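Fleet and Transport News

Electric shuttle service to expand in November

Istham Transit has approved the second stage of its electric shuttle program. Beginning in November, battery-powered vehicles will replace diesel minibuses on all 11 neighborhood routes, including the evening service between Bonsu and the hospital district.

The decision follows a review of the first stage, during which 58 drivers completed training in the operation and daily inspection of the new vehicles. Genivaldo Camargo, Director of Fleet Operations, presented the findings to the board on 16/02/2022. His report recommended that overnight charging be moved to the Gestonell depot, where the electrical supply has already been upgraded.
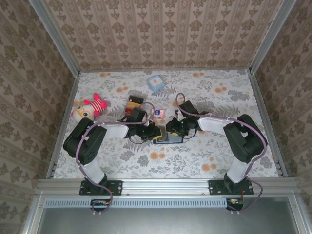

Charging at the depot will be scheduled in two periods each night. Vehicles assigned to early departures will be connected first – a change requested by drivers on the longer routes. Daytime charging will remain available at Bonsu for vehicles returning with a low battery.

Riders will notice few changes to the timetable. Stops, fares and transfer rules stay the same. Route 403 will leave from the north side of the terminal while the pavement at its present stop is being repaired, and wheelchair users should board at the front door on all of the new vehicles.

Kwaku Kyei, Manager of Rider Services, will receive written comments on the revised stop at Bonsu. Comments may be left at the terminal information desk or mailed to the Istham Transit office. Printed timetables will be placed on board before the new service begins.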